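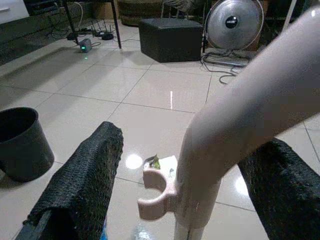 Risetti Gloss, cream white, laid with thin grout lines. Note the ceiling lights in the surface.

Risetti Gloss Floor Tile, Large Format
Cream white, ceramic, polished face
Price per box: $93
In stock: 185 boxes
Code: RG-518

We stock this tile because people keep asking for it. We are less keen on it than they are, so read the page before you order.

What the maker says
The Risetti leaflet calls the finish "mirror bright" and says it "doubles the light in any room." The first part is fair. Any lamp over a floor like this one comes back at you as a hard white spot or a long streak, and you will see it from your chair every evening. As for doubling the light, we have no idea how that was measured and the leaflet doesn't say. A pale floor makes a dim room feel less dim. Paint would do some of that for a lot less money.

The leaflet also says "no maintenance." We asked what that meant and were sent another copy of the leaflet.

What we think
Colm Costello laid it in our back showroom in January, and we have been walking on it since. It is flat, the edges are clean, and he had few complaints about cutting it. Thin joints suit it. With wide ones the floor starts to look like a public swimming pool.

It shows things. Hair, crumbs, a scrap of paper, the ring under a plant pot, all of it stands out on cream white. If you have a black dog, look at a different page. Dark furniture looks good on it, and so do thin metal legs, but put felt pads under them. Polish scratches, whatever the brochure calls it, and a scratch in a gloss face can't be buffed out at home.

It is also not a tile for wet rooms. The box has no slip rating printed on it that we could find, and until Risetti gives us one in writing we won't sell it for showers or pool surrounds. Sorcha Fitzgerald at the trade counter will ask where it's going. Please tell her the truth.

Grout
Vendum fine grout in Ivory is the closest match we carry. Bright white looks smart for a month or so and then goes gray by the door. Mulligan sealer can go over the joints once they have cured. It does nothing for the face of the tile, so don't pay anyone to put it there.

Cleaning
Warm water, a small amount of plain soap, then a dry cloth. The dry cloth is the part people skip, and then they call us about streaks. The "shine restorer" sold next to this tile in some stores left a film on our sample. We sent it back and don't list it.

Before you order
Take a sample home and lay it under your own lights, at night, with everything switched on. A tile that looks soft by a window can look like an ice rink under bare bulbs. Samples are free to borrow and we'd like them back.

Order all your boxes together. The cream shifts a little between batches: we put two side by side and Asanka Dissanayake could pick them apart from the doorway. Allow extra for cuts, more if you want the tiles set on the diagonal.

Unopened boxes can be returned. Opened ones can't, even if only one tile has been taken out.

Customer comment
"Looks great, bought it against your advice. I now own three mops." Palesa Engelbrecht

If you like the color and not the glare, ask for the same cream in matte. It costs less and it sells worse.

Page checked 02/06/2022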